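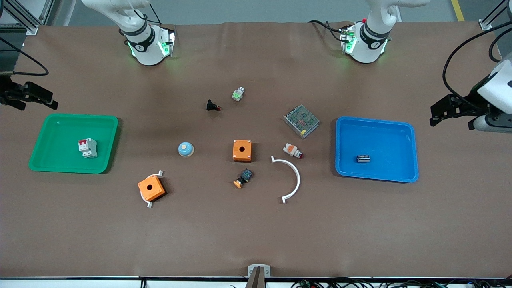 3. Demonstration by remote control

For the sorting task we used the two white arms in the Draster laboratory. The parts are spread on the brown table between a green tray and a blue tray, and the operator must bring each one to the correct tray. In March we tried first to guide the arms by hand, but the body of the operator often covered the view of the fixed camera, so we changed to remote control.

Beatriz Louro and I were the two operators. Each of us practiced for nine hours before we began to record. The most difficult parts were the orange enclosures, which turn easily when a finger touches one corner, and the curved white piece, because it is a half-ring and there are few good places to hold it. For the small circuit breaker we learned to come down slowly – a fast approach pushed it away.

We kept 2,819 demonstrations. Those in which a part fell outside the tray were removed, except when the operator picked it up again in the same recording. Our supervisor, Armindo Fonseca, suggested to keep these corrections, and we agree with him.

3.1 Starting positions

Before each recording the parts were moved and turned by hand. Roughly one recording in eight began with a part already in a tray, so that the robot also learns to leave it there.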